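Stainless cookware pitting after salted water – Kitchen & Table board

troltwood_r
Two of my Clesine bowls have pinhole pits in the base, each a pale ring with a dark centre. They get filled with water, salted, then heated. Is the steel faulty or is it me?

caruso138
It's you. Salt grains settle on the bottom in cold water and the chloride concentrates under each one. Bring the water to the boil first, then add salt and stir. 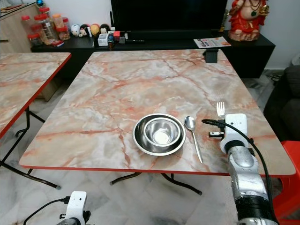
The same applies to soaking. Salty food left overnight will do it slowly, even in decent 18/10.

broltthorpe
Disagree in part. Grade matters more than habit. Cheap 200-series has less nickel and pits far sooner. I've salted cold water for 6 years in 316 with no marks.

caruso138
316 has molybdenum in it. Hardly any tableware is 316, so that proves little for the OP.

troltwood_r
The base is stamped 18/0, if that helps. Dishwasher at 60 degrees, most nights.

broltthorpe
Then it is the grade – 18/0 has next to no nickel. Skip the dishwasher and dry them by hand.

caruso138
Dry them by all means, but salt late as well. The existing pits won't polish out.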